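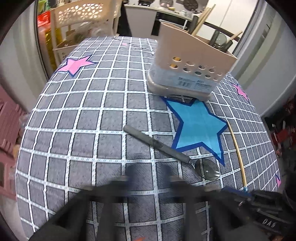 3. Setting up the Clonach countertop dishwasher

3.1 Choosing a place

1. Pick a flat, solid surface that can hold the unit with a full tank and a full load. Do not use a folding table or a cart with wheels.
2. Leave a gap of 2 inches behind the unit and on each side.
3. Check that the door opens all the way down without hitting a faucet, a drawer handle or the edge of a cabinet.
4. Keep the unit away from the stove. Steam leaves through the vent at the top left of the door and can mark painted cabinets placed directly over it.

Note: Table coverings must be taken off before the unit is put down. The rubber feet need to touch the bare surface.

CAUTION: The heater draws up to 2,000 watts. Plug the unit into a grounded wall outlet on its own circuit. Do not use an extension cord or a power strip.

3.2 Connecting the drain hose

1. Take the gray drain hose out of the accessory bag. The end with the blue collar goes to the unit.
2. Push the collar onto the lower port on the back panel and turn it to the right until it clicks.
3. Hang the other end in the sink with the Zusow hose clip. The open end must sit lower than the port.
4. Pull gently on both ends. If the collar moves, take it off and start again from step 2. 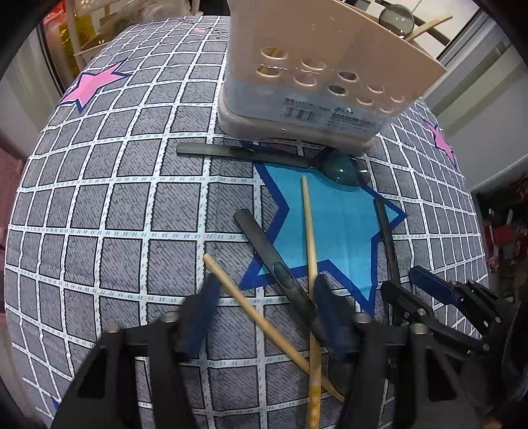

If your sink is on the far side of the kitchen, the longer Zusow hose can be ordered as a spare part. Do not join two hoses together. A drain pan is not a substitute for the sink, even for a single short wash.

3.3 Filling the tank

1. Open the flap on top of the unit.
2. Pour in cold tap water with the jug supplied until you hear one beep. This takes roughly 6 jugs.
3. Close the flap. The tank light goes from red to white.

If the unit beeps three times, the tank is too full. Open the drain valve for a moment and let some water out into the sink.

Note: In hard water areas, fill the salt container before the first wash. See section 6 for the settings.

3.4 Loading

Large plates go at the back, facing the spray arm. Cups and glasses go upside down on the folding shelf. Scrape off food, but there is no need to rinse first.

1. Put forks and spoons in the basket with the handles down.
2. Put sharp knives flat on the shelf, blades facing away from the door.
3. Lay long-handled tools across the top. Nothing may hang below the shelf.
4. Turn the spray arm once by hand. It must move freely.

Wood, cast iron and hand-painted pieces should be washed by hand. Plastic items may go in if they are marked dishwasher safe. Remove stickers and packing film from new items, or they may come loose and block the filter.

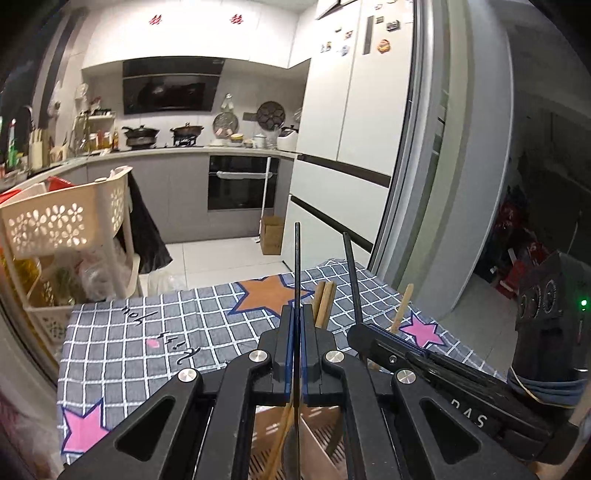
Checked cloth with stars, kitchen behind.

3.5 First wash

Run the unit once empty before using it for dishes.

1. Press and hold Power until the display lights up.
2. Turn the dial to Rinse.
3. Press Start. Do not add detergent.
4. When the display shows End, open the door a little and let the steam out before reaching in.
5. Look under the unit and along the hose for drips.

A light smell of rubber is normal during the first wash and should be gone after the second or third. If the display shows E4, the hose is bent or blocked. Turn off the unit, straighten the hose and press Start again.

CAUTION: Do not move the unit while there is water in the tank.

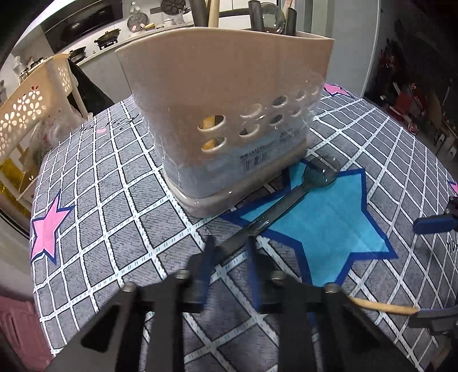
CARE AND CLEANING

Clean the filter once a week if you use the unit daily. Lift it out by the tab, hold it under running water and brush the mesh with a soft brush. Put it back with the arrow pointing toward the door.

Wipe the door seal with a damp cloth. Do not use bleach or scouring powder.

Descale the unit every 6 months with Sarpong descaler or plain citric acid, on the Hot setting, with no dishes inside.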